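7/19/02

Second pass on the sourdough hydration log. Batch 6 went in at the same flour weight as batch 5, water up by 3 percent. Dough was slack at the first fold and held its shape by the third. Kitchen was warmer than yesterday, so the two batches don't compare cleanly. I should have caught that before mixing.

Flour is still the Segura white. The bag from Prernbridge absorbs more and I am keeping it out of the series until the Segura runs out. Starter fed at 100 grams flour, 100 grams water, doubled by midmorning.

Proofing went by the usual method - floured cloth, cover, cold shelf overnight. The long loaves spread less with a wall on each side. In February I proofed on a flat board and lost height on every one.

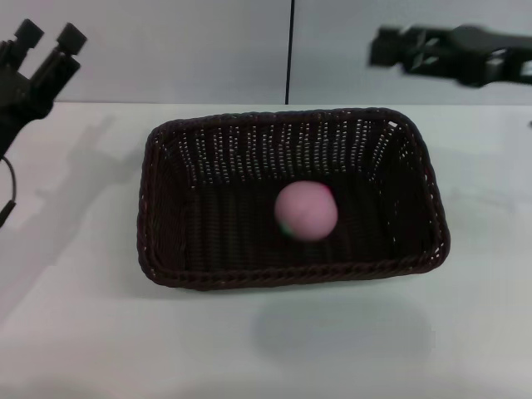
Reply came from Jolia on the Troltstead baking list, saying that my salt was going in too early and that I should hold it back until the first rest was over. Same message said 200 grams of starter per batch was too much for summer and would explain the sour edge better than the water does. Possible. I had blamed the long cold proof.

Plan for batch 7: hydration unchanged, salt after the rest, starter cut by half. That is two changes at once, which is bad practice, but the flour won't stretch to separate runs.

Oven thermometer reads low again on the left side. Turned the loaves at the midpoint. Crust even, bottom a little pale. Need to move the stone down one rack - and write down which rack this time.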